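Setting the approach pose in Plirkico

By the Sestard tooling desk
May 30, 2026

Load the cell file and open the planner tab. Set the approach offset to 58 mm and the retreat offset to 22 mm, then press Solve. If the solver returns no path, raise the joint limit margin to 5 degrees and try again.

Collision meshes must be loaded before the approach pose is checked. Plirkico pads each mesh by 14 mm by default. Step the arm to the approach pose and confirm that the gripper clears the tallest part of the instrument, in this cell the upright grey panel with the notch in its top edge, and not just the housing with the barcode label. Save the pose under a new name.

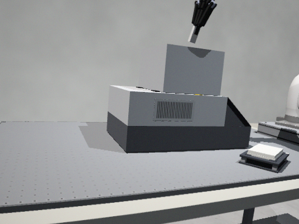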